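The Cap on the Hook

Volker Ehlers keeps his caps in what used to be the linen closet, and when he opens the door for me he steps back a little, the way people do when they show you a garden. It's a narrow closet with a bare bulb and a string to pull. Every shelf is caps. Wool ones, cotton ones, corduroy ones with the ribs worn flat on the front panel, a mesh-backed thing in a green so loud that I laughed out loud. He has 107 of them. He had 110 in August, but three went to his nephew, who has the same size head and, Volker says with real pride, the same taste.

I had driven over to Skusby for an afternoon and ended up staying until after nine at night. I went in thinking a baseball cap was a baseball cap. I own two! One lives in the car. By the time the coffee was gone I had learned to look for the stitch rows on a bill, I'd had my thumb inside a good many sweatbands, and I had strong feelings about buttons.

Start with the button, then, the little covered knob on the very top. On a standard cap six triangular panels come together up there, and where six points of cloth meet you get a lump of seams that looks like nothing at all. The button hides it. Volker turned over a cap from Albers, a small workshop that closed before he ever got the chance to visit, and showed me the underside, where the two metal prongs had been folded flat and then covered with a circle of cotton about the size of a lentil. "Somebody sat and did that," he said. He has another cap where the button came off years ago and he's never replaced it, and you can see the seams converging like roads into a village. I liked that one best, I think.

Then there are the eyelets. I had never given the eyelets a second of my life. They're the vent holes, usually one to a panel, and they come in two kinds: sewn, with thread worked tightly round the edge like a buttonhole, or metal, where a ring is punched through the cloth and clamped. People in the cap world (there is one, and it's bigger than you'd guess) divide over this. Sewn eyelets lie flat, take the color of the cloth and don't mind the wash. Metal ones are crisper and keep their shape, and on a dark cap they have a bit of jewelry about them. Volker likes metal on black and sewn on everything else, and he won't be moved.

The crown is where it gets personal. A structured cap has stiff backing behind the two front panels, usually buckram, and stands up by itself on a shelf with nobody in it. An unstructured one slumps. Volker wore structured caps all through his working life, fitting kitchens, and changed over almost entirely once he stopped. He says an unstructured cap learns your head. He put one on, took it off and handed it to me, and there was the shape of him still in it, a shallow dent above the left ear where he pushes it back when he's thinking.

The oldest cap he owns is a navy wool one from Zendura, which made work clothing and only ever did caps as an afterthought. The leather sweatband has gone as dark as a saddle. It smells of pencil shavings. The most expensive is a limited run from Vutier, a tan twill cap with a hand-stitched bill, and he's embarrassed about what he paid and wouldn't let me print it. He's worn it five times. "It's waiting," he said, and put it back on the second shelf, a bit to the left of where it had been.

How he washes them took up a good hour of the afternoon, and I took pages of notes. Forget the dishwasher, which a lot of people swear by. The heat is too much for older bills, and a bill with a cardboard core will come out like wet toast. He fills the kitchen sink with cool water and a spoonful of plain dish soap, swishes the cap about, and leaves it for twenty minutes while he does something else. Then an old toothbrush along the inside of the sweatband, short strokes, and a long rinse. He never wrings. He presses the cap in a towel, sets it over an upturned mixing bowl and leaves it by the open window until the next morning. Black caps get the coolest water and go nowhere near the sun, as they turn that tired brown across the top before anything else on them wears out.

Wool he doesn't wash at all if he can help it. It gets a clothes brush and a night hanging outside on the porch, and if there's a mark he goes at it with a damp cloth and a lot of patience.

Storage is the great argument. You can nest caps, one crown inside the next like paper cups, and Volker does this with the structured ones in short stacks. You can fold the back half of a soft cap into the front half, and he winces if you mention it. You can hang them. By the back door he has a row of plain pegs for the ones in weekly use, and there is a right way to do that too: hang it by the strap, bill down, so the weight pulls on the part that's adjustable and the crown is left alone.
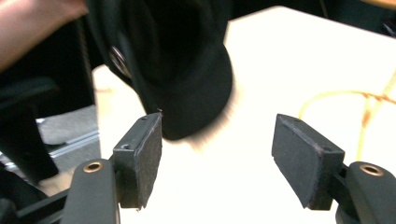
The everyday cap is the one people really know you by, of course. Volker's is a plain black one with a strap that's lost its end, and he owns perhaps the best closet of caps in the county and goes to the bakery in that. The woman behind the counter once failed to recognize him in the Vutier. He told me this twice, delighted both times.

We talked for a long while about bending the bill. Some people leave it flat as a plate, some people curve it in a coffee mug overnight (it works, I tried it when I got home, use a wide mug), and some simply work it between their hands for a few minutes each evening while the radio's on. Volker is a hands man. He sat at the kitchen table and did one while we talked, thumbs on top, fingers underneath, working out from the middle and never forcing it. He stops when the curve matches the line of his cheekbones. I'd never have thought of measuring it that way, and now I can't see a cap on a stranger without checking.

He gets letters, too. A few years back he typed up everything he knew about sizing, care and repair, ran off copies and sent one to anyone who asked, and the mailing list has climbed to 2,220 names. He showed me the sizing page, which has a drawing of a head in profile, done with a ballpoint, and a dotted line across the forehead to show where the tape should go. A finger's width above the ears. Pull it snug but leave yourself room to frown. Most people, he says, are wearing a cap one size too small and blaming the cap.

The questions that come back are mostly about sweat marks, and after that about what to do with a cap that belonged to somebody else. He answers every one of those by hand. His advice is usually to wear it, around the house at first if that's easier, and to leave the sweatband as it is for the time being. You can always clean it later.

Before I left I asked him to pick one out for me, to try, and he took the question very seriously. He walked the shelves. He looked at my forehead for what felt like a long time. In the end he pulled down a soft gray cotton one, washed thin, with sewn eyelets and a brass slide on the strap, and set it on my head and tugged the bill down half an inch from where I'd have put it. It fit beautifully. He looked at it, then took it back and returned it to its shelf, and wrote the maker's name on the back of an envelope so that I could go and find my own.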